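Washing and Drying Plush Blankets Without Matting the Pile

Last updated 2018-02-05

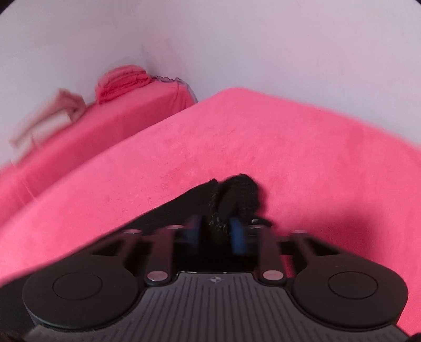 A reader at Tumia wrote in that the old version of this page gave one temperature for everything, and that her fleece throw came out fine at that setting while the long-pile blanket went stiff at the corners. The instructions have been split by pile length as a result.

Scope

These steps apply to polyester plush, fleece and microfiber blankets. They do not apply to wool, rayon blends, or anything with a glued backing. Check the sewn-in label first. If the label and this page disagree, follow the label.

Why plush mats

Polyester pile is made of fine fibers that stand up from a knit base. Heat softens the fibers. If they are pressed flat while soft, they set in that position when they cool. Detergent residue has a similar effect at lower temperatures, as it glues neighboring fibers together at the tips. Most blankets described as ruined by the dryer have both problems, and the residue can usually be rinsed out.

Before washing

Shake the blanket outdoors. Brush off hair and lint with a dry rubber brush, working in one direction. Close any zippers on items going in the same load. Wash dark fleece separately from light or bright plush for at least the first two washes, as loose dye and lint both transfer.

Treat stains with a small amount of liquid detergent diluted in cold water. Blot. Do not rub, as rubbing tangles the pile at the base where a brush cannot reach it.

Washing

Short pile (fleece, microfiber): warm water, 30 degrees Celsius, gentle cycle.
Long pile (plush, faux fur): cold water, gentle cycle, lowest spin.

Use half the usual dose of liquid detergent. Powder does not always dissolve in cold water. Leave out fabric softener, which coats the fibers and reduces loft after a few washes. Run a second rinse. A queen-size blanket should fill no more than two thirds of the drum when dry.

The Honkanen front loader used for testing has a bedding cycle that spins too fast for long pile. The hand wash cycle gave better results.

Drying

Line drying is the safest method. Hang the blanket over two parallel lines so that the weight is shared. Turn it after an hour.

In a dryer, use air only or the lowest heat. Run it for 30 minutes, take the blanket out, shake it, and turn it over. Repeat until dry. Total time was about 60 minutes for a throw. Larger blankets take longer, especially at the hems.

Restoring flat pile

Rinse again in cold water with no detergent. Dry as above. While the blanket is still slightly damp, brush against the direction of the pile with a soft bristle brush, then with it. Badly fused tips will not recover and can only be trimmed.

Storage

Fold loosely and store in a cotton bag. Vacuum bags are acceptable for a few weeks. A blanket packed in December and opened six months later will need brushing.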